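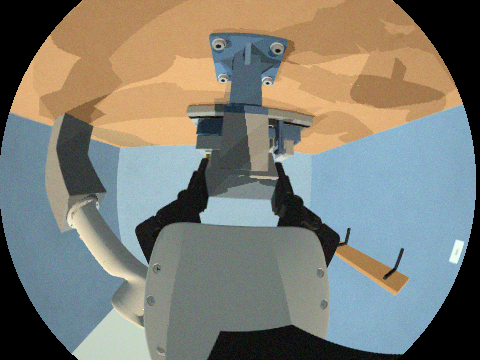 Eleni Trajkovski: I can't sign off the Sokico order as it stands. The quote has one arm, one gripper and a pedestal, and nothing for the vise or the stand. Are those coming out of the same budget? If they are, we're over before anything ships.

Ticket: Branderbridge bench cell, equipment order
Status: open, waiting on quote
Raised by: Radomir Krasniqi
Priority: normal

Problem
The purchase request was built from the arm supplier's list only. Fixtures were left off. The simulated cell has a machine vise on a long base rail and an upright stand with a flat base plate, both on the same table as the arm. Neither has an order line.

Checked so far
1. Asked Georgiev for a price on the vise and rail. Reply due in 5 working days.
2. Looked for a spare stand in the Skonumport store. They have one, but the base plate doesn't match our hole pattern. An adapter would be 400, so buying new may come out the same.
3. Went back to the simulation for the table layout. Arm pedestal at the back left, stand near the back centre, vise in front of it. I'd like to keep this layout for the real bench so we don't pay for a bigger table. 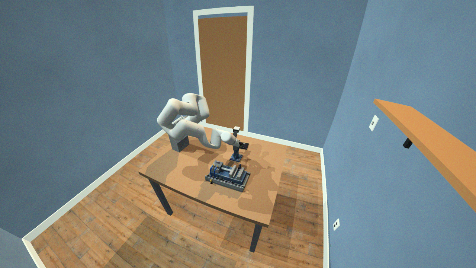 4. Lead times. Sokico say 14 weeks for the arm. Fixtures should be over 7, so they can be ordered later without holding up the install.

Workaround
Split the request in two. Arm, gripper and pedestal go now. Vise, rail and stand go on a second request in February, once Georgiev's price is in.

Update, 15:20
Eleni is fine with the split if both requests carry the same project code. Code added to the first one. Leaving this ticket open until the second is raised.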